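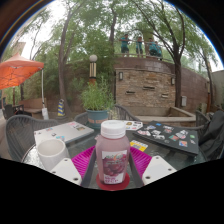
pithandpulp
Counterpoint, the juice is fine and you paid too much for the patio. I did two summers in Rorurcombe and every rental there has the same glass table and the same view of somebody else's brick wall.

gladys_on_decaf
OP here. I'm not complaining about the patio. I'm complaining that a bottle with a big cluster of fruit on the label can be mostly apple. Read the back of any "berry" drink at the Kerby market. Apple, water, sugar, then a rumor of berry.

mosstrooper
Apple's cheap and sweet and it doesn't fight with anything. It's the drummer of juices.

pithandpulp
It's also still fruit. You wanted a $9 bottle of straight cranberry? I've had it. I could feel my teeth leaving.

gladys_on_decaf
I wanted the front of the bottle to be on speaking terms with the back. So the next one I bought was the grape, on the theory that grape has nothing to hide.
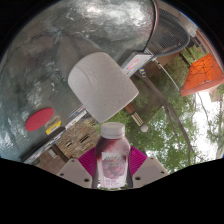 Anyway, I've now read more ingredient lists than I did mortgage papers, and my rule is that "drink," "cocktail" and "beverage" all mean somebody brought a hose. Torkano at least prints the juice percentage where you can find it. Moser puts it under the fold of the label, like a ransom note.

hal_and_oats
Moser changed that in April. It's on the side now. Small, but on the side.

gladys_on_decaf
Then the Kerby market is selling me old stock, and that's a separate thread.

mosstrooper
I make my own. 2 pounds of frozen berries, simmer, strain, done. Kitchen looks like a crime drama for a week.

pithandpulp
And you add apple juice to it, don't you.

mosstrooper
A splash – for body.

hal_and_oats
Mods, please lock this before somebody brings up orange.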